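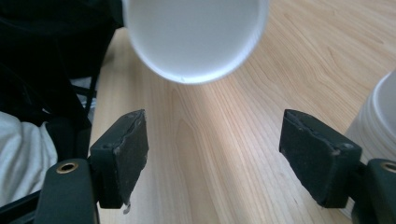

Judport Working Group on Hand-Held Gripper Recording
Minutes of the meeting held in May 2025
Whiteley building, second floor meeting room

Chair: Joanne Fairclough
Minutes: Marjorie Mellor
Also present: members from the Avby, Judport and Pradilton sites
Apologies: one member from Pradilton

1. Minutes of the previous meeting

Accepted with one correction. Item 4 should read "finger pads are checked before each session," not "each week." Marjorie to correct the posted copy.

2. Actions carried over

2.1 Shared log sheet. Done. All three sites now use the same sheet. Avby asked for a wider column for remarks, and this was agreed.

2.2 Wording on bystanders. Not done. Carried over to the next meeting.

2.3 Spare mounts for Judport. Ordered, not yet delivered.

3. Draft practice note, version 3

The group went through the draft section by section. Sections not mentioned below were accepted as written.

Section 2, Work surface. The draft said that the table must be clear of everything except the task objects. Judport felt this was too strict. People work at ordinary tables, and the recordings are meant to cover ordinary tables. Avby said that a strict rule is easier to check. After some discussion the group agreed on the following text:

"Items that could fall, roll or catch on the tool must be moved out of reach before recording starts. Other items may stay where they are. Do not rearrange the background between takes unless the task sheet asks for it."

Section 3, Stacked cups. Pradilton reported that operators differ on where the task begins. Some start recording with the fingers already at the top of the stack and others start from a rest position at the edge of the table. Agreed that every take starts from rest with the fingers fully open, and ends with the fingers open and clear of the cup. A take that starts late is to be marked "short start" and kept. It should not be deleted by the operator.

Avby asked whether a dropped cup ends the take. Agreed that it does not. If the cup stays on the table the operator may pick it up and go on. If it goes to the floor, the operator stops, marks the take "dropped," and begins a new one.

Section 4, Finger pads. This took up most of the meeting. The draft says "replace pads when worn," and all sites said that operators read this differently. Joanne pointed out that some fraying along the top edge shows up early and that a site replacing pads at the first sign of it would run out of stock. Pradilton's view was that the inner face matters more than the edge. Judport wanted a fixed limit based on the number of takes.

Judport's figures were looked at. On one tool the first pair of pads was changed after 900 takes. On a second tool, used by newer operators, the pair was changed after 184. The group did not think that a single number could cover both cases.

Agreed text:

"Inspect both pads before each session. Scuffs and a rough top edge are acceptable. Replace the pair if either pad moves on its mount, if a piece is missing from the inner face, or if the two pads no longer meet evenly when closed. Always replace both pads together. Write the change in the log."

Joanne asked that reference photos of acceptable and unacceptable pads be added as an annex. Avby will supply these.

Section 5, Mounts and inserts. The threaded inserts are to be looked at during the same check. A loose insert takes the tool out of use until it has been repaired. Gluing an insert back in place during a session is not allowed. Judport noted for the record that it has done this in the past and has stopped.

Section 6, Debris. New section, proposed by Pradilton. Loose bits on the table are to be wiped away between sessions. If a bit may have come from a pad or from a cup, check both before going on. Accepted.

Section 7, Lighting. Glare on light-colored table tops was raised by Avby. White cups can be hard to make out against a bright patch. The group did not want to ban reflections, as they are found in any room with a window. Agreed to add a line asking operators to note strong glare in the log. No takes are to be rejected on these grounds alone.

4. Review of log sheets

Marjorie had compared the paper logs with the stored recordings for one week at Avby. The log listed 79 takes and the folder held 78. The missing one was traced to a full memory card, and the operator had not seen the warning. Agreed to add "check free space on card" to the start-of-session list, directly after the pad check.

Judport and Pradilton will make the same comparison for one week of their own choosing and send the results to Marjorie.

5. Training of new operators

Short discussion. At present each site trains in its own way. Pradilton has new people sit with an experienced operator for a full session before they hold the tool. Judport gives them the practice note and a set of cups. It was agreed that the note should ask for at least one supervised session. Joanne will draft a paragraph. The question of a sign-off sheet was left open.

6. Any other business

Avby asked if left-handed operators should be recorded as such. There was no objection, but it was felt that this belongs with the bystander wording under 2.2, as both concern information about people. To be taken together.

7. Actions

Marjorie Mellor: correct the previous minutes; circulate version 4 of the practice note; widen the remarks column.
Joanne Fairclough: paragraph on supervised sessions; bystander wording, including the question on left-handed operators.
Avby: reference photos of pads for the annex.
Judport: log comparison; report on delivery of mounts.
Pradilton: log comparison.

8. Next meeting

To be held at Pradilton. Marjorie will send out possible dates with version 4.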